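Search this site
Search for:
Go

Bristby Book Circle – Minutes, November Meeting

Filed under: Book Talk, Minutes, Faith & Fiction

Okay friends, I'm Elba Villalba and I took the notes again, so if you said something brilliant and it isn't in here, blame my handwriting. We started at 7, more or less (the kettle was slow), and there were 8 of us by the time everybody had found a chair.

Last month's minutes: approved with one fix. I had written that the group "loved" the short story collection. It was pointed out to me, loudly, that two people loved it and the rest of us finished it. Fixed!

The book: We spent most of the evening on The Death of Ivan Ilyich by Tolstoy. I read it in college and remembered almost nothing except the curtains, so coming back to it was a treat – a gloomy treat, but still. The big argument was over whether Ivan is a bad man or just a comfortable one. I said comfortable. He does his job, he plays cards, he fixes up his house, and it never crosses his mind that any of it could end. Several people thought I was letting him off easy, and we went around on that until the cookies were gone.
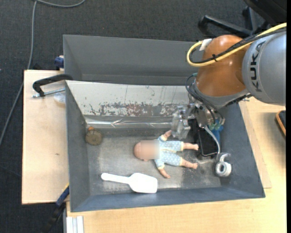 Does the light at the end mean Ivan has been forgiven? We landed on a maybe that leans hopeful, because he finally feels sorry for his wife and son and tries to ask their forgiveness, even though the word comes out wrong.

That took us straight to Gerasim, the servant, who got more love than anyone else in the book. He holds up Ivan's legs all night and doesn't lie to him about dying. I think he's the most Christian person in the story and he hardly talks. There was some pushback that he's too good to be real. Fair enough, but I've known a couple of people like that, and I said so.

We also compared translations for a bit. The older one from the library sounds stiff in the courtroom parts but lovely in the last chapter. The newer paperback reads faster. No vote, bring whichever you have.

Next book: We had 2 nominations, Silence by Shusaku Endo and Gilead by Marilynne Robinson. Silence won. Gilead goes on the list for spring (I will keep nominating it until I win, just so that's on the record). The chapters through the first half are for next time, and please mark a passage you'd like to read out loud.

Money: There's 35 dollars in the envelope. We agreed to spend it on used copies for anyone who can't get one from the library. Tell me by Wednesday if you need one.

Other stuff: Somebody asked if we could try a movie night and watch a film version of something we've read. People liked the idea but not the idea of picking the movie, so it's carried over. I also have a blue scarf that got left on the coat rack. Come get it or it's mine!

We wrapped up with a reading of the last page, which went very quiet, and then everyone talked in the parking lot for ages like we always do.

Recent Posts
Minutes, October Meeting
Flannery O'Connor and the Uncomfortable Kind of Grace
What We're Reading This Winter
Why I Gave Up on Speed Reading
Starting a Book Circle in a Small Town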